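Forum > Equipment and Budgets > Dual arm for housekeeping turnover, what are we forgetting

lintroller
Putting the spend request together for February and want holes poked in it before Friday. We run furnished short lets, older buildings, lots of heavy furniture the owners won't part with. Plan is one two-arm mobile unit on a lease, job one is trash pickup and bin liners. Not laundry, not beds. Just bags.

Numbers so far: 3,000 a month lease, 2,000 one time for setup and mapping, 100 a month set aside for pads and spares. Vendor quote is through Ereritz. Am I missing a line?
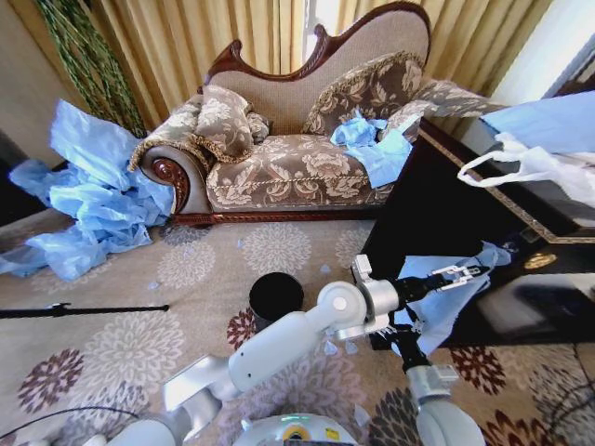

Liner work in a front room, chaise and cabinet left where they are.

My open question is thin film. Blue liners, the cheap kind. It clings and it tears and you get scraps all over the rug. Do I budget for a second gripper type or just buy thicker bags??

qtr_inch
Thicker bags. Costs you nothing next to a gripper.

Also your setup number is low. We paid more than that and our rooms were bare offices. Patterned carpet, carved frame, gold trim on everything – somebody is going to spend days on that and they bill by the day.

sombat_b
Disagree on the bags. If the guests bring their own shopping bags you get whatever they bring, you cant spec that. Plan for the worst film you will meet.

I did the purchasing on the Lemma trial (Sombat Boonyarit, some of you know me from the old board). What we got wrong was the wrist cameras. Priced them as extras, cut them, then put them back in later at full price. For bags you want the close view. Head camera sees a blue heap. From the wrist you can see one layer over another and where the twist is. 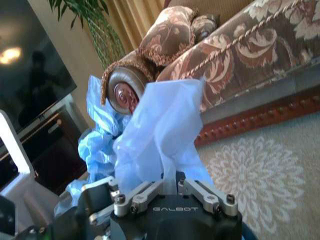

So put them in the first quote and make the vendor take them out in writing if they want to come in cheaper. Same with the fingers. Ask what a replacement set costs and how long it takes to ship, get both on paper. Ours took forever.

lintroller
ok wrist cams are in already, GALBOT grippers both sides. Fingers I have no price for. Adding a line.

qtr_inch
You'll want two sets. One on the shelf.

pennywise_ops
Going to be the grump. 3,000 a month to put a liner in a trash bin? A person does that in no time flat. I read the whole thread and still dont see what the payback is. Whats the volume, how many rooms a day

lintroller
Fair. Its not one bin, its every bin in every unit plus whatever is left on the floor and the seats, and its the part of the turnover people quit over. We lost 3 people last season. I'm not claiming it pays in year one. Request says year two and I'm ready to get yelled at.

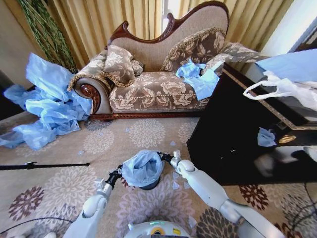 What I do need is a fair way to score it in the trial. Was thinking bins lined per hour, plus a separate line for floor pickup so a bad day on one doesnt hide the other. Pass mark set before anybody shows up. If it misses, lease ends with no penalty. Ereritz hasn't agreed to that last bit yet.

pennywise_ops
Year two is at least a real answer. I'd still cap it. Short lease, out clause, no buyout talk till the scores are in. And count staff time spent watching it or your number is garbage.

sombat_b
^ this. Supervision hours were our biggest cost and they werent in the budget at all.

mopbucket9
Anybody looked at the Ulta mobile base for this? Cheaper on paper. Single arm tho.

qtr_inch
Single arm and a floppy liner, good luck. You need one side holding the bin.

mopbucket9
Bolt the bin down, use a stand, whatever. A stand is cheap. I don't think two arms is a given just because thats what the demo had.

sombat_b
Fine in an office. In a furnished let you can't bolt anything to anything. And think about clearance – low base rails, rolled arms, fringe, cord piping, all stuff a finger can catch on when it goes for something at floor level.

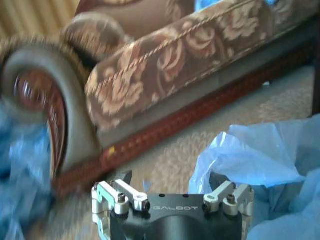
Which brings me to damage cover, lintroller, I don't see it in your list. Antique trim is not cheap and the owner will send you the bill for a scratch that was there before. Take photos of each piece before the trial. Ask your insurer whether an automated unit falls under the normal policy, ours said no and wanted a rider.

lintroller
Crap. No, not in there. Will call them.

Revised list: lease, setup (bumping it, will ask for a day rate), pads and spares, two finger sets, insurance rider, supervision hours. Bags staying thin for the trial so we see the worst case, then thicker if it passes. Anything else shout before Friday

qtr_inch
Network. If the building wifi is junk you're paying for that too. Put a modem line in.

lintroller
wifi is junk. Adding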